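March 2019 | By the Prastari workshop desk
Filed under: Build It Yourself > Arms & Grippers

Chapter 4: Picking Up Cans

I love this chapter! We finally get to tidy a living room (well, a corner with a couch in it).

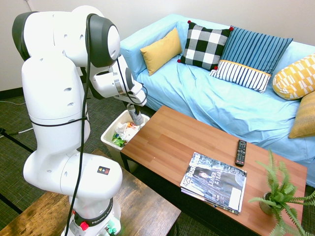

Fig. 4.1 The arm over the trash bin.

Start with the gripper open above the can, and go slow.
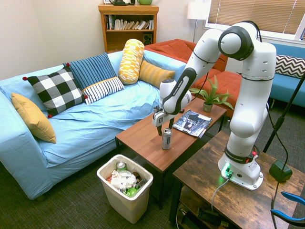

4.1 What the wrist sees

I tried about 20 grip heights before I trusted my own numbers, so please don't rush yours. Busy labels are a pain for color matching, and a can printed in pale pinks and blues with dark blue panels is good practice. Save 500 wrist shots before you tune anything. 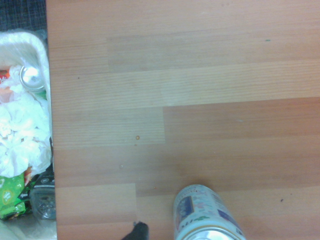 My first can finder was a mess of thresholds, and I was so proud of it! Then I tried it on striped wood with little drops and crumbs on it, and we'll rebuild it from there.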